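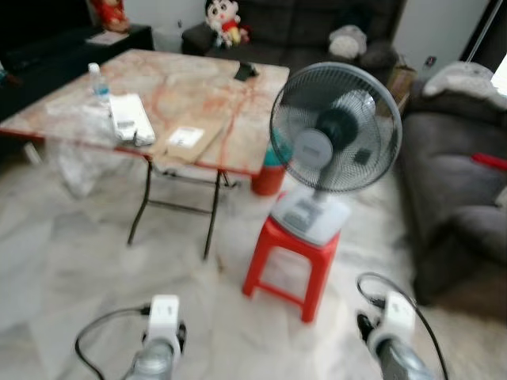 Wiser 3
Two-arm planning and control software for rooms with furniture in them

Most motion planners grow up in a lab, where the bench is bolted down and the lighting is somebody's thesis. Wiser was written for the other kind of room. It takes in the head view and both wrist views, keeps a single map of what is in reach, and plans for the two arms together so they don't meet in the middle.

Wiser comes from Semwal, and is sold and supported in North America by Farngate.

What it does

Planning. Both arms are solved as one problem. If the left is going to be in the way in two seconds, the right hears about it now. A typical replan takes 47 milliseconds on the recommended computer, and a crowded one can take nearly 80. You will not notice the difference. The arm will, and slows down politely.

Perception. Objects get an outline, a pose and a confidence score. Low scores stay on the map as "something, keep off" until a wrist view gets close enough to settle the matter. Clear plastic and shiny tabletops remain the hard cases, and Wiser 3 keeps a separate clearance setting for them. Please use it.

Control. Force limits are set per finger, per task. The defaults are timid. You can raise them, and the log will remember that you did.

Tooling. The Fotach viewer is included. It plays back every camera view against the plan the software had in mind at that moment, which makes for humbling viewing on a Friday afternoon. Clips can be trimmed, tagged and exported from the same window.

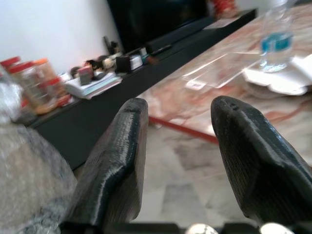
Wrist view past the fingers: marble-patterned tabletop with red trim, black cabinet behind.

What you need

A 64-bit Linux computer with 8 processor cores
Two arms with joint-level position control
One head camera and one camera per wrist
A wired network — wireless will work right up to the demo

What's in the license

Planner, perception module and controller for one two-arm system
Fotach viewer, any number of seats
Updates and email support for 3 years
Printed quick-start guide, also available as a file for those who lose printed guides

Not included: arms, grippers, cameras, furniture.

Upgrading from Wiser 2

Old task files open without changes. Old calibration files do not, so set aside a morning. Force limits return to the defaults on first start, including the one you spent all of June getting right. Write it down first.

Ordering

Licenses are priced per system. For a quote or a trial key, write to Esther Okoth at Farngate and tell her which arms you have and which cameras are on them. "The usual ones" will get you a friendly reply and the same question again.

Page last updated Monday, January 22, 2018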